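**Zolance Malting Oats, 600 g bag**

We've been selling oats to home brewers since the little shop on the corner was still half full of seed packets, and Zolance is the one we keep coming back to. It's a plump, pale spring oat, malted gently and dried low - you get that soft, creamy body in a stout or a hazy pale without a gummy mash.

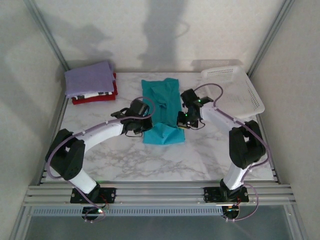

Start with one bag in a five-gallon batch and see how you like it. If your mill is set for barley, close the gap a little, as oats are slimmer and like to slip through whole! Ghassan Matar, who buys our grain, also puts a handful in his bread.

- Bag: 600 g, crushed or whole
- Full sack: ask us, we usually have a few from Drundora
- Goes well with: Plornov pale malt, Zein brown malt
- Item no. 358

Keep it somewhere cool and dry, and use crushed grain within a few weeks. New crop comes in each January.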